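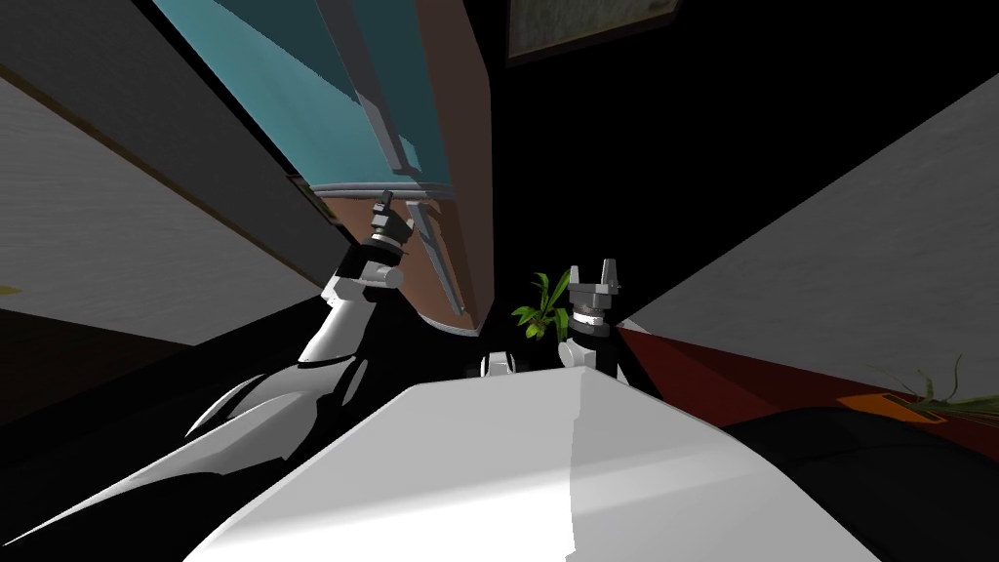

Teleoperation in simulation: the hand never closes where I want

Zalewska
I am recording demonstrations for a two-arm robot in a simulated room. The task is to pull a cabinet handle with the left gripper. I have 254 episodes, and in 200 of them the gripper closes a little in front of the handle. I control it with a VR headset and two controllers. Should I keep the bad ones or delete them?

Kamran Paracha
Delete them, at least for the first training. I had the same problem and it was the view. From a camera above the body it is difficult to judge depth. I added a second view from the wrist and I lowered the motion scale near the handle – after this my hand was much calmer. Also park the arm you do not use in the same pose before every episode.

Navik
just use more data, i have 3,104 episodes and it is fine

Shamim Mohmand
I do not fully agree with Navik. If the operator misses always in the same direction, the policy will learn to miss too. Please check first the controller offset. Mine was wrong since the installation.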